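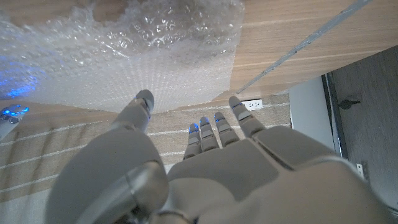

Print this thread | E-mail this thread

1/ Week three of automation at the Zadbridge packing room. Management says the robot is here to take the dull work off our hands. The dull work is bubble wrap. I have been doing bubble wrap for 18 years and was not consulted on whether it was dull.

2/ The official name is the Traner station. Everyone on the floor calls it the end table. It gets its own curtain. I asked for a curtain in 2011.

3/ New duties, per the memo: I am now a "handling lead." I used to handle. Now I lead it, from a chair, with a clipboard. My back feels great and I resent that a little.

4/ Two arms, one sheet, a grip on each side. I do the same thing while talking about my weekend. 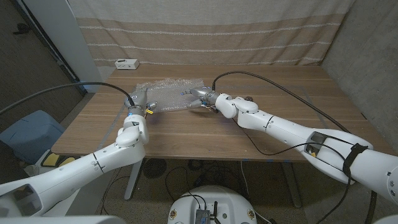 5/ THE NUMBERS, since people keep asking. A good packer at our place does 95 boxes a shift. The station's target is 118 by June. Its best day so far is 19. We clapped at 19. I don't remember any clapping for my 95.

6/ What did change: the night crew got moved to days, and two of them can finally make their kids' ball games. Overtime dried up the same week. Same people, both feelings.

7/ Also the break schedule. Breaks used to happen when the tape ran out. Now they happen when the station needs a restart, so I've never been so well rested or had so much coffee.

8/ The Vidal line gets one next. They came over to watch on their lunch and asked me if it's any good. I heard myself say "it's learning," like a proud aunt. 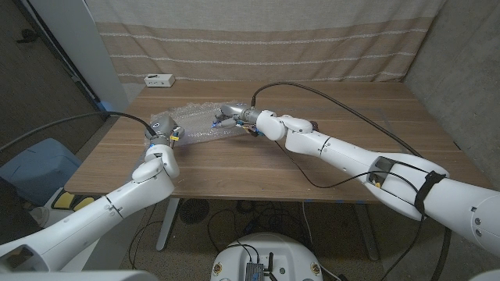 Gripper on the left, hand on the right, bubble wrap in the middle.

9/ Back Monday. I have a chair to lead from.

Recent threads
- The Zuvemwood warehouse vending machine, ranked
- What "cross-trained" means on a pay stub
- Tape guns I have known

Contact | Copyright | Back to top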